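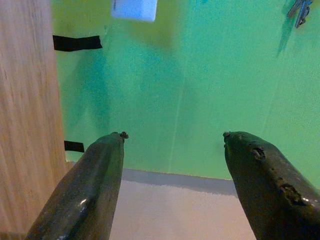
**Key-hanging set, training rejects every second episode**
Component: Vodside recorder, Rolard labeller
Status: open, grudgingly

August batch is 2,203 episodes. The labeller accepted 1,058 and binned the rest as "no grasp". I watched 15 of the binned ones over a cuppa. Keys get grasped in all but 3, so the labeller and I have differing views on what a grasp is.

Tried so far:

- Restarted the recorder. Felt productive, changed nothing.
- Re-ran labelling with the wrist stream off. Accepts nearly everything, including the fumbles.
- Swapped the order of pick and hang in the task script. Same rejects, new order.
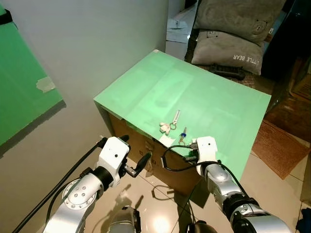
**Oluwaseun Danladi:** Are the wrist and head streams on the same clock? Stevach had a batch where one lagged, and the labeller kept judging the grasp before the fingers had closed.

They are not on the same clock. One is on the recorder's, the other on its own, which it set at boot and has been loyal to ever since.
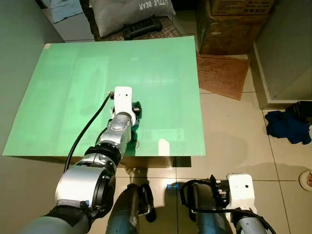

*Head view, left arm over the green top, right arm off the table.*

Pinned both to the recorder clock and re-labelled the 15. Only the real fumbles were rejected this time, so I've queued the full batch overnight.
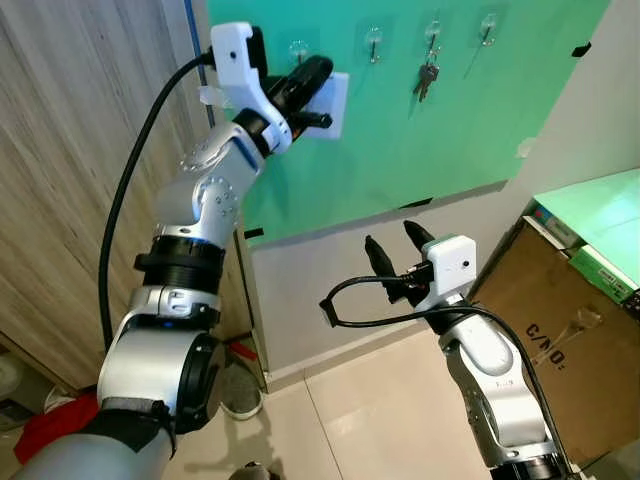
The old episodes still need their offsets worked out one session at a time. Leaving this open until that's done, and please don't delete the binned folder in the meantime.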